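Fruit bowl ripening

Fruit bowl ripening is the household practice of keeping mixed fruit together at room temperature in the belief that some kinds will hasten the ripening of others. It is closely tied to a broader body of kitchen advice on which fruits may share a container and which should be kept apart. Part of this advice rests on well-established plant biology. Much of the rest is repeated from one household manual to the next with little sign that anyone tested it.

Background

Many fruits give off ethylene, a gas that acts as a plant hormone. In the fruits known as climacteric, which include apples, bananas, pears, peaches, avocados and tomatoes, ethylene sets off a sharp rise in respiration along with softening and changes in color and flavor. Non-climacteric fruits, among them lemons, oranges, grapes and strawberries, show no such rise and do not become noticeably sweeter after picking. Ethylene can still affect them. Citrus fruit exposed to the gas loses its green color, a change in the peel that is often mistaken for ripening.

Commercial ripening rooms control temperature, humidity and gas level together. A kitchen controls none of these very well, and results from sealed rooms are a poor guide to what happens on a counter.

Claims about open containers

The most common claim is that a single apple placed among other fruit will ripen all of it. In a closed paper bag the effect on bananas or avocados is real and easy to repeat. In an open bowl or basket the gas drifts away, and the effect is much weaker. Popular guides rarely draw the distinction, and some present the bag and the bowl as if they were the same thing. 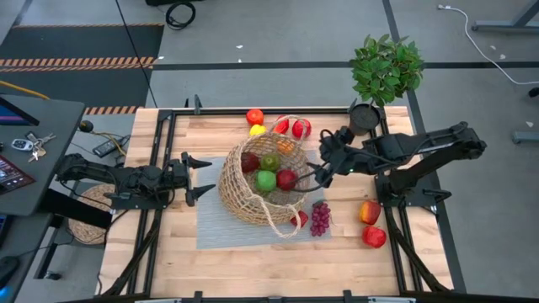
Apples and other fruit in an open-mesh basket with rope handles.

Woven baskets are sometimes credited with keeping fruit fresh by letting it "breathe." Air movement does carry off moisture, which may slow mold, but it also dries the fruit out. Whether the balance favors the basket over a ceramic bowl likely depends on the room, the season and the fruit. Sellers of baskets tend to be more certain on the point than the evidence allows.

The Plurkwood pamphlet

A frequently copied source is a pamphlet issued by the Plurkwood Home Institute under the title Fruit in the House. It states that separating apples from other fruit extends storage life by 53 percent. No method is given, and the pamphlet does not say which fruits were stored or how spoilage was judged. The figure has nonetheless appeared in newspaper columns and on product packaging, usually without its source.

The food writer Ysaline Leclerc traced the number to an earlier leaflet from the Brunet fruit market, where it referred to a drop in customer complaints over one December - a different matter altogether. The institute has not withdrawn the claim.

Commercial products

Several small devices are sold to absorb ethylene in bowls and refrigerator drawers. The Udel sachet, a packet of treated mineral, is advertised as protecting fruit for 61 days. Potassium permanganate and similar materials do remove ethylene in sealed packaging, and they are used in shipping. The maker has published no trial of the sachet in an open bowl, and its advertising relies on customer letters.

A competing product, the Udatis disc, carries a similar promise. Its packaging refers to 2,000 satisfied homes, a number that says nothing of how the fruit fared.

Storage advice

Less disputed advice is also less striking. Ripe apples keep longer in a refrigerator than on a counter. Bananas darken in the cold, although the flesh often remains sound. Bruised fruit gives off more ethylene and spoils sooner, so removing it is sensible in any container.

See also

Climacteric fruit
Ethylene
Food storage
Post-harvest physiology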